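# Arkard Bench Kit for School Robot Clubs
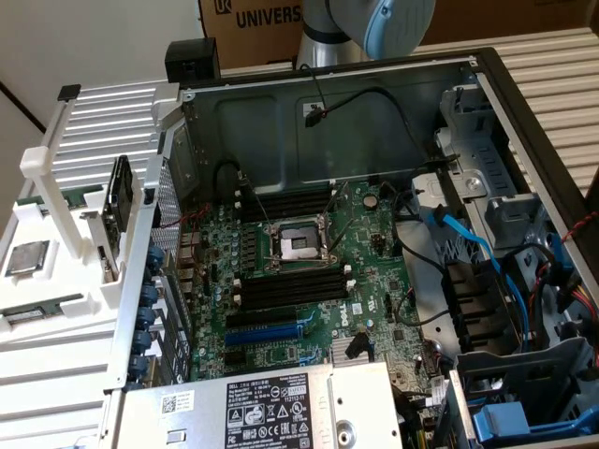
The kit is made for student teams who want to teach a robot arm the assembly of a desktop computer. The Hengate club uses it since March for its yearly project.

**In the kit**

- parts fixture, 3D-printed, for processor, memory and card
- ribbed base mat
- exercise book, 190 pages

The arm and the computer are not included. We advise a used office tower.

**Details**

- Age: from 13 years
- Order number: 556
- Team size: 2 students per kit
- Setup time: about one lesson

Clubs can borrow a kit before buying. Please write to us with the name of your school.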